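How do you get scuff marks out of gray plastic bins, and is it even worth doing?

Posted by Serena Leone in Storage & Organizing

Hi everyone, hoping somebody has been down this road already. I've got a couple of big gray open-topped bins that live one behind the other on my sorting table, and the front one has gotten really ugly inside. The floor of it is all blotchy beige and gray with darker scuffs, the side has pale rough scrapes, and along the back wall there's a ragged dark patch with a thin crooked line running through it. I can't decide if that line is a crack or just a deep scratch. I've run my fingernail along it and I go back and forth!

I use the bins for what I call the odds and ends pass. Everything from the junk drawers, the bathroom cabinet and the garage shelf gets dumped in the front one, and then I move things out to their real homes as I figure out what they are. So it's a weird mix of stuff, some hard, some soft, and the metal bits are what's been chewing up the floor of the bin, I think.

What I've tried so far: dish soap and a sponge (nothing), baking soda paste (took off a little of the gray film and left the scuffs looking even darker), and one of those white eraser sponges, which worked on a patch the size of a quarter and then fell apart on me. I did that last one on Wednesday and my arm was sore the next day.
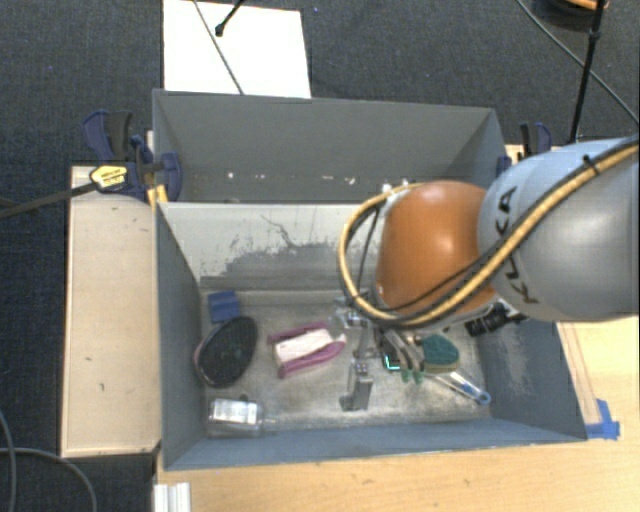
My other problem is that small things keep getting lost among the big things. I'll have a bottle lying on its side taking up a whole corner, and a brush in another corner, and then whatever tiny thing I wanted has slid in behind something. I don't want to buy a whole new system. I looked at the divided trays from Vadetti and they're lovely, but I'd need three of them and they don't fit my table anyway.

So I guess I'm asking two things. Can the marks come out, and does it matter if they don't? And how do you all keep a mixed bin from turning into soup?

Edited to add: the bins are hard plastic as far as I know. They came from a restaurant supply place in Ustcombe that was closing down, and there's no maker's name on them that I can find.

Krishnamoorthy Gowda

I ran a parts counter for years and every bin we had looked like yours inside of a year, so first of all, don't feel bad about it.

The marks you've got are two different things. Dark scuffs are usually stuff that rubbed off onto the plastic, and those can come out. Pale rough scrapes are the plastic itself being roughed up, and no cleaner is going to fix that. You can tell them apart by feel. If it's smooth, keep cleaning. If it catches a cotton ball, leave it alone.

For the dark ones, try plain rubbing alcohol on a rag. Do a spot on the outside bottom first and let it sit a minute, in case it dulls the surface. Rub in one direction and keep turning to a clean part of the rag, otherwise you're just painting the gray back on. If that doesn't do it, a cream cleanser (the kind for stovetops) with a soft nylon brush will get more. Rinse it really well, two or three times, and dry it before you put anything back.

I wouldn't sand it. I know somebody is going to say sand it. I took 300 grit to a tote once thinking I'd even everything out and it came up fuzzy, and from then on it grabbed dirt like you wouldn't believe.

About the line in the back wall: empty the bin, take it outside, and set it up on that wall so the line is at the bottom. Pour in a little water with food coloring and wait 14 minutes or so (I make coffee). Then wipe the outside and see if you get color on the paper towel. If you do, it's a crack. For dry odds and ends you can still use it, just put a strip of good tape on the outside and don't carry it full by the rim on that side.

And for the metal bits, cut a piece of rubbery shelf liner to fit the floor. It stops the scraping, and it also keeps small things from sliding off into the corners, so you get a bit of help with your second problem too. Measure the floor and not the top, because if the walls slope you'll cut it too big. I've done that more than once!

Leokadia Urbańczyk

just live with it, it's a bin lol

mine are way worse and the stuff inside doesn't care. if it really bugs you throw a towel in the bottom

Teodor Kalinowski

I agree with most of what Krishnamoorthy said but I'll add something on the soup part, as I do a sorting session every February when it's too cold to do anything fun, and I've changed my method a bunch of times.

What finally worked for me was not filling the bin so much. I used to tip in a whole drawer and then dig. Now I put in just enough that I can still see the floor between things, and I stop there, even if there's half a drawer left. It feels slower and I get through it faster, I can't totally explain why. I think it's that I'm not picking up the same item four times.

Bottles are the worst, you're right about that. They roll, and they hog a corner. I pull anything bottle-shaped out first, and brushes next (the bristles collect every bit of lint and grit in the bin). Anything with long arms or hooks comes out after that, because it'll wrap itself around whatever's next to it and you end up lifting two things at once. Then the blocky stuff that stays where you put it. The tiny things I do last, and I have a muffin tin next to me for those. My sister gave me a Wevora drawer insert for it and I went back to the muffin tin in a week.

Since you've got two bins, you could use the back one for "I know where this goes, I just haven't walked it over there yet." That helped me a lot. The rule in our house is that one gets emptied before anybody sits down to dinner.

On the cleaning, I'd only bother with the dark scuffs, and only if it makes you happier working there. A light-colored liner does more for seeing small dark items than any amount of scrubbing. I had a turquoise cap for a pen that I looked for all morning, and it was sitting in plain sight on a stained patch.

Serena Leone

Thank you both, and okay Leokadia, fair enough :)

Did the alcohol last night with the kitchen window open. The dark scuffs came up maybe halfway and I'm calling that good. The rough spots on the side feel exactly like Krishnamoorthy described, the cotton ball hung right there, so I'm leaving those be. Haven't done the colored water test yet, I need a dry afternoon. Going to pick up shelf liner this weekend, and does anyone know if the cushioned kind is better or if the thin kind with the little holes is fine?

Krishnamoorthy Gowda

Thin kind is fine but get one without the holes if you can. Screws and pins go down in the holes and you'll be picking them out with tweezers.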